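How to Stop a Bottle of Craft Glue From Drying Out

Many people ask me why the glue becomes hard after one month. Usually the reason is simple: some air stays inside the bottle.

First, wipe the nozzle with a damp cloth. Then squeeze the bottle gently until the glue comes near the top, and close it at once. Keep it standing in a cool drawer, never on the heater. If the nozzle is already blocked, put it in warm water for up to 48 minutes and push a pin through.
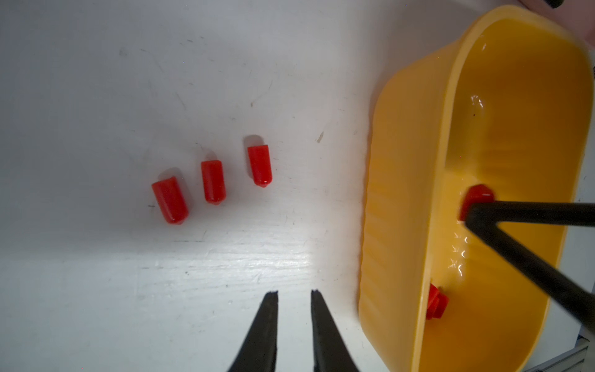 Category: Home Crafts

Small plastic caps are easy to lose, so I keep the spare ones in a jar.

Ghislain Nguyen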